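The Brutach, Otmont: an interview with Diarmuid Lenihan

2025-10-17

The Brutach has been on the corner of the old market square in Otmont for long enough that most people in the town have had a birthday, a wake or a bad date in it. Diarmuid Lenihan took over the lease in January. He has kept the name, changed the kitchen, and started opening the upstairs room again. We spoke to him and to his head cook, Mawar Lubis, before the evening service.
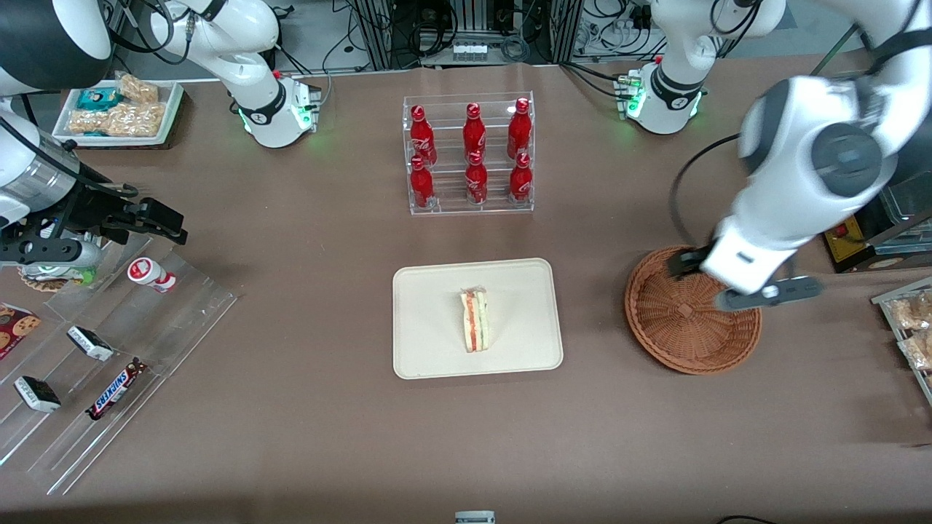
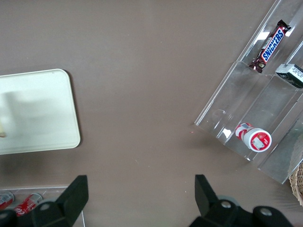 What sort of place is it now, a pub that does food or a restaurant with a bar?

It is a pub that does food. Lenihan says you can come in for one pint and a packet of crisps and sit there all evening if you want to. "We don't lay the tables in the front bar," he says. "If you order food we bring you a knife and fork. If you don't, you've got the whole table for your elbows."

The front bar seats 40. The back room, where the kitchen hatch is, takes another 26, and those tables can be booked. The front bar can't be booked at all, apart from the window table, which Lenihan holds for the darts team on match nights.

He came to the trade by way of hotel bars, and spent several years managing one near the station that has since closed. He says he learned to keep a cellar there and not much else. "Hotel bars are quiet. You polish glasses. I wanted somewhere with regulars who'd tell me when the beer was off."

They did tell him. In his first fortnight two of the lines were pouring badly and he had three complaints before lunch on the same day. The lines were replaced, along with the cooler. There are now six beers on draught, two of them changed when the barrel runs out, and one cider. Bottles are kept behind the bar and listed on the board by the door. The wine list is short, with four reds, four whites and a rosé in summer.

Lubis joined in the spring. She grew up cooking with her aunt, who ran a lunch counter, and later worked in the kitchen at Shezi, the grill on the ring road. The menu she inherited at the Brutach had 57 dishes on it, including three kinds of lasagne.

"I asked what sold," she says. "It was the pie, the fish, the burger and the chips. Everything else was in the freezer waiting for someone to ask for it."

She cut the list to 14. The pie stayed, though the pastry is now made in the kitchen, and so did the fish. She added a beef rendang that she had expected to take off again after a month. It is now the second most popular dish after the pie, and on cold evenings it comes first. There is also a chickpea version, cooked separately, and a plate of corn fritters with chilli sauce that people order with drinks.

"Some of the older customers have the rendang with chips," she says. "I was unsure about that. Then I tried it and now I have it with chips too."

Not every change was welcome. The Sunday carvery went, and Lenihan still hears about it. He says they could not find a way to run it without throwing away a great deal of meat. There is a roast on Sundays, plated in the kitchen, served from noon until it is gone. Lubis does beef one week and pork the next, with a nut roast every time. Gravy is refilled on request.

Prices have gone up a little since January. The pie is £13.50 with mash or chips and the rendang is £14. Children's portions of most things are half price. Lenihan says he put the beer up once and does not plan to do it again before next year.

The upstairs room is the part he talks about most. It was used for storage under the last two landlords, and it took a skip and a half to clear it. The floor was sound but the wiring was not. There is now a small bar up there, a low stage at the street end and a proper fire door. It can be hired for parties, with no charge for the room on weeknights if the kitchen is doing the food.

Live music started upstairs in the summer. So far it has been mostly folk and a bit of country, along with a soul covers band called Bratusum who fill the room each time they play. Entry is free for most nights and a fiver for the bigger ones, paid on the door. The music ends at eleven, which was agreed with the neighbours on the square before the first gig.

"I went round and knocked on doors," Lenihan says. "There's a couple directly opposite with a baby. I gave them my mobile number and told them to ring if it was too loud. They've rung once, and they were right."

Football is shown in the front bar with the sound on for big matches and off for the rest. The quiz is on the first Tuesday of the month, with teams of up to six, and the winners get a bar tab. Dogs are allowed everywhere except the back room.

Lenihan found an old account book when the upstairs was being cleared. One page lists 1364 pints sold over a single holiday week, in pencil, with a line under the figure. He has had it framed and hung by the cellar door. He has no idea what year it was.

"The staff keep asking if that's the target," he says. "It isn't. We'd need more glasses."

For the winter, Lubis wants to put on a soup that changes daily and a proper bar snack list, with sausage rolls and pickled eggs. Lenihan wants to mend the fireplace in the front bar, which has been blocked up for years. A sweep has looked at it and says the flue will need lining. They are waiting for a price.

Food is served from noon until nine, and the kitchen closes for an hour in the middle of the afternoon. Back room bookings can be made by phone or at the bar. For the upstairs room, ask for Diarmuid.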